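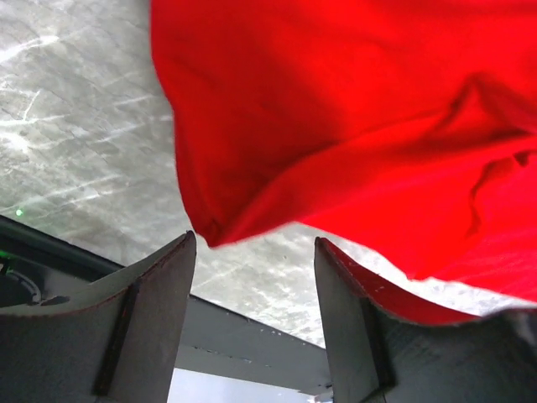 Brekora finger kit, part two: cloth

Sun 11 October

Part one covered mounting, cabling and the calibration routine, and ended with rigid objects. Boxes and cans were fine. Several readers wrote to ask about fabric, so the last two weekends went to fabric.

To recap the setup: a Toscombe bench arm, the Brekora two-finger kit in its wide version, and the small wrist camera that ships with it, looking down between the fingers. The software is the Nilsuwan control package, version 5, with nothing custom except a logging script. The fingers are the stock dark gray ones. I bought all of it at list price apart from the arm, which I have had since February of last year.

Cloth is hard on a parallel gripper for dull reasons. It has no fixed shape, so there is no stored grasp pose to fall back on. It folds when pushed. A wide flat finger needs an edge or a ridge to close on, and a sheet lying flat offers neither. The kit's manual has one paragraph on textiles, and it tells you to reduce the closing force and test.

I ran 56 grasps on a red fabric sheet, all from the same start position, and reset the cloth by hand between runs. The task was to pick up a fold, lift, carry it sideways and release. I logged finger position, motor current and the camera feed.

Of those, 19 failed. The failures were nearly all of one kind: the fingers closed over the top of a fold, caught too little material, and the sheet slid out during the lift. Lowering the approach height by 2 mm in the second session cut this down a good deal. The default height in the Nilsuwan cloth preset is too cautious for anything thinner than a towel. You can change it in the preset file, but the setting is not exposed in the interface, and the preset is overwritten when you update. Keep a copy.

Double layers were the other problem. When the sheet was bunched, the fingers would take two folds together and the arm would carry a lump. The software reports this as a good grasp, and by its own measure it is one. If you are sorting laundry or feeding a folding step, you will need your own check. Motor current does not separate the two cases well with thin cotton. It might with denim. I have not tried.

Camera notes. The view between the fingers is the best thing in the kit. Up close you see the fingertips and the material together, so a bad approach is obvious before the fingers close. Exposure is less good. My work surface is a mottled gray with some shine to it, and reflections from the overhead light show up as white streaks. The automatic exposure does not deal with bright patches well and I could find no way to lock it. A saturated cloth color helps the segmentation step. White cloth on the same surface was bad enough that I stopped early and left those runs out of the total.

Fast sideways moves blur the edges of the cloth. Slowing the arm fixes that at the cost of cycle time. I settled on 60 percent speed for the carry and full speed for the return.

Wear on the fingers is cosmetic so far — light scuffs and small scratches, most of them from part one and the cans. Replacement fingers are sold in pairs only.

The obvious alternative is the Vorkham soft gripper, which I borrowed for an afternoon last year. It was gentler on fabric and picked up single layers more reliably. It also costs nearly twice as much, needs an air supply, and did poorly on boxes. For a bench that only ever handles textiles I would look there first. For mixed work I am keeping the Brekora kit.

The edited preset file and the raw logs are on the downloads page. Part three will cover bags, once I have a better way to reset them between runs.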